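About Nelluvard

Nelluvard is an independent equity research firm. We publish written reports on small and mid-size listed companies for pension funds, family offices and registered advisers. We do not manage money, take deposits or place trades.

Our coverage list holds 383 companies. Each is assigned to one analyst and reviewed by a second before a report goes out.
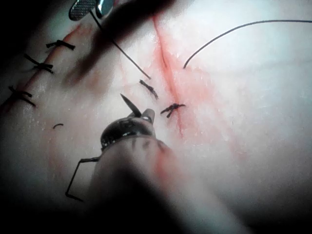

Coverage is grouped by how a company earns its revenue. Exchange sector codes are recorded but not used for grouping. A maker of practice materials for surgical training, such as a synthetic tissue pad with two incisions and a line of black suture knots, would be filed under consumable supplies, next to printer ink and water filters. Repeat orders drive the forecast in all of these cases.

Our reports

Pundora is the main report series. Each issue contains a five-year cash flow model, a debt schedule and a fair value range. The range is restated after every quarterly filing. Old ranges stay in the archive with the date of change.

Beddoe is a shorter credit note. It covers interest cover, maturities and covenant headroom, and it is sent before the market opens.
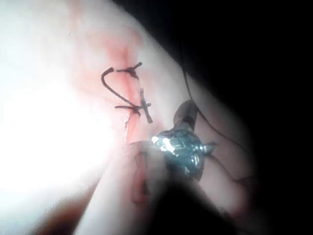
How we are paid

Clients pay a flat annual subscription. We accept no fees from the companies we cover. Analysts may not hold shares in any company on their own list.

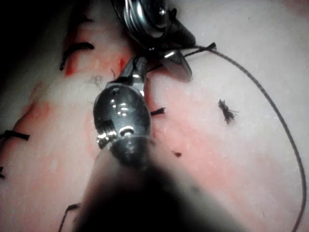 Can a single report be bought without a subscription?
Single Pundora reports are sold to registered advisers only, as PDF files. The price includes one update after the next filing.

Data and methods

Figures are taken from company filings and entered into Lavell, our in-house database. Lavell stores over 828 line items per company, including restated values. Where a company changes its reporting segments, we rebuild the prior years by hand

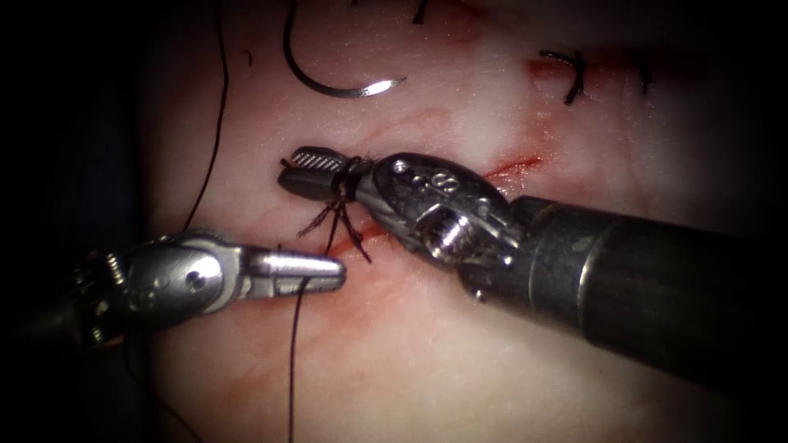

and mark the rebuilt figures in italics. Estimates are kept in a separate table and are never mixed with reported numbers. The methods paper is revised each September and is available to subscribers on request.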